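My project started as a complaint. I grew up ten minutes from the Kukol River, and I wanted to know why everybody in Kukolstead talks about saving it while hardly anyone can tell you who is legally supposed to. So that became my question for the spring: who speaks for the river when the Clamavdale council votes on water permits?

## What I did

I read the minutes of 331 permit hearings (yes, all of them, and my eyes still hurt). Then I handed out 175 surveys at the Crenshaw footbridge and the library in March and got 160 back, which made me ridiculously happy!
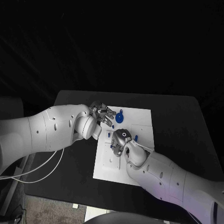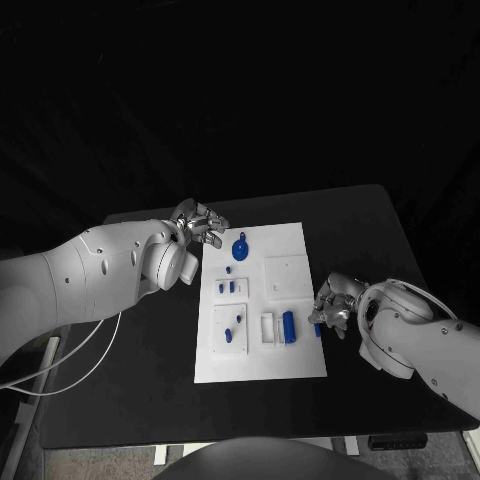

The Kukol has no guardian in local law. A landowner can object to a permit, and so can the state, but a resident who just swims there gets three minutes at the microphone and that's it. I spread the permit files out by year to look for a pattern, and my dark table with a white board lying on it would have looked a lot like the one in the photos, only with coffee rings and way more sticky notes. What I found was that objections from landowners got a written answer, and comments from everyone else mostly got "noted."

## What people told me

Most people who filled in the survey liked the idea of giving the river legal standing. Fewer could say what it would change, and I get that, I couldn't either when I started. A lot of them brought up Vomex, the plating company upstream, even though I never mentioned it in the questions.

## Problems

- The older minutes are scanned sideways, and some pages are missing.
- Only 2 council members wrote back to me.
- My survey question on "standing" was confusing (one person thought I meant standing in the water).

If I keep going next year, I'd like to compare our rules with another river town's and sit in on a hearing from start to finish. I also still need to return the map I borrowed from the library.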